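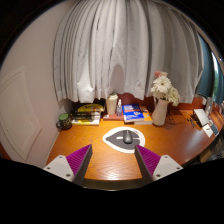 Austra Laur meint, man solle das Öl gleich nach dem Schleifen auftragen, sonst setze sich wieder Staub in die Poren. Stimmt, aber erst absaugen. Also Reihenfolge wie unten.

Lesezeit: 4 Minuten

4. Schreibtischplatte auffrischen mit Tindamus Hartöl

Gilt für geölte Platten. Lackierte Platten: siehe Abschnitt 5, da hält das Öl nicht.

Vorher prüfen: ein Tropfen Wasser auf eine unauffällige Stelle. Zieht ein – geölt oder roh, weiter mit 4.1. Perlt ab – vermutlich Lack oder noch genug Öl drin, dann nur feucht wischen und fertig.

4.1 Platte abräumen, Kabeldurchlässe abkleben.
4.2 Mit lauwarmem Wasser und etwas Seife wischen. Über Nacht trocknen lassen.
4.3 Schleifen in Faserrichtung, nur von Hand. Kein Schwingschleifer bei Furnier!
4.4 Absaugen, dann mit leicht feuchtem Tuch nach. Auch die Vorderkante, wird gern vergesen.
4.5 Dose gut aufrühren, nicht schütteln. Dünn auftragen, Ballen oder kurzfloriger Roller. Eine Dose 375 ml reicht für zwei normale Platten.
4.6 15 Minuten einziehen lassen.
4.7 Überschuss restlos abnehmen. Was stehen bleibt, wird klebrig und geht nur mit Schleifen wieder weg.
4.8 Zweiter Auftrag am nächsten Tag, noch dünner.

VORSICHT: Ölgetränkte Lappen können sich selbst entzünden. Flach ausgebreitet im Freien trocknen oder in Wasser legen. Nie zusammengeknüllt in den Müll.

Hinweis: Erst nach einer Woche voll belastbar. Bis dahin keine Tassen, keine Gummifüße, keine Schreibunterlage aus Weich-PVC.

Hinweis: Ränder nach dem Trocknen sichtbar? Meist zu viel Öl am Ansatz. Stelle anschleifen, ab 4.4 wiederholen. Bei hartnäckigen Flecken vorher den Reiniger Dulach nehmen, unverdünnt, kurz einwirken, gut nachwischen – danach die Platte komplett trockenen lassen.

Verwandte Abschnitte
Abschnitt 5: Lackierte Platten ausbessern
Abschnitt 6: Wasserränder und Wachsreste
Abschnitt 9: Tischgestell Mamis nachziehen
Farbtonkarte Tindamus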